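What the new arm at Whitfield means for the bench team

If you've walked past the packing room at our Whitfield shop since February, you've probably stopped to look. Everybody does! The Flureck arm has been doing the first pass on small-parts orders, and on 7/16/24 it finished its 3000th tray.

A quick recap for those at the other sites. Bench staff used to pick and lay out every tray by hand, up to 116 on a busy day, then go back over each one to check it. It was slow on the wrists and worse on the eyes. Now the arm picks the plain parts and sets them down, and a person does the fiddly pieces, the check and the sign-off. The Skusero software keeps the order list on a screen by the door, so you can see what's coming and move a rush job up with two taps.

The part I like best is what has happened to people's days. No one does tray work for longer than 60 minutes at a stretch anymore. All 14 people on the bench team have been trained to start, stop and teach the arm, and several of them are better at it than the folks who installed it. Teaching a new part used to mean a phone call and a wait – these days somebody on the shift walks it through the moves before lunch and tries it out on a real order after.

It still has its off days. Thin washers give it trouble, and it drops the odd bag if the seal is facing the wrong way, so we've kept those on the manual side for now. The team has also asked for a quieter air pump, and that's on order.

Next up is the Fikik line, where returns get sorted. We want bench people in on the layout from the first week this time, so if you have ideas about table height, lighting or where the stop button should go, put them on the sheet by the time clock. Pencil sketches are very welcome!

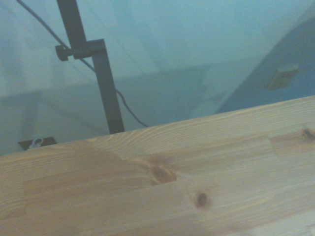 Pine tabletop and black pole, with a thin cable hanging behind.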